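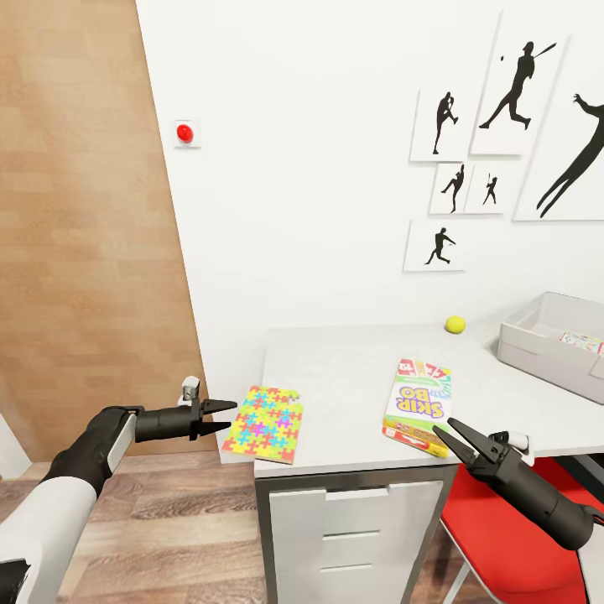
Let them tidy a desk first

Every spring somebody on our robotics club's parents' list asks when the children will get to build something that fights. I understand the question, I really do (I was that parent once, with my elder boy), but after several years of helping out on club evenings I have come round to thinking that the dullest task we set is the best one we have, and I should like to stick up for it.

The task is clearing a desk. It's all done in simulation, with a two-armed robot, a plain grey desk and the sort of clutter any of us might leave about: a puzzle box, a Skip-Bo box on top of another game, a tennis ball, and a tray at one end for things to go into. The pupils write the plan, the arms carry it out, and everybody groans. Our older group calls its project Plila, for reasons they've never shared with me, and the younger ones have Palumbo. Between them they logged 1650 attempts by the end of March, of which 293 put everything where it was meant to go.

Now, you may look at those numbers and think the children must be miserable. They aren't! What they are is argumentative, in the nicest way. Should the right hand take both game boxes together, or lift the top one and come back for the other? The puzzle box pokes out a little over the edge of the desk, so is that a handy place to grip it or a good way to knock it on the floor? I've heard a twelve-year-old and a sixteen-year-old go at that one until half past eight, with coats on, as equals. I can't remember the last time a fighting robot did that for anybody.

Gisela Huenchumán, who runs the club and has far more patience than I do, makes them try each job with their own hands before they write a line. Two fingers only on each hand, no thumbs tucked under, no cheating with the palm. It looks daft, and it teaches them more about picking up a flat box than any worksheet I've seen. They come away rather impressed with their own hands, I think, and a bit less impressed with adverts in which a machine does the whole kitchen in thirty seconds.

The other side has a fair case. Competitions bring in money and new faces, and our trip to the Starari challenge drew almost 213 spectators, which is more than will ever come to watch a tennis ball go into a tray. Some children need a trophy to aim at, too. I'd keep one event a year and give the rest of the calendar to the desk, and if the parents' list wants to argue with me about it, I'm usually by the tea urn from six.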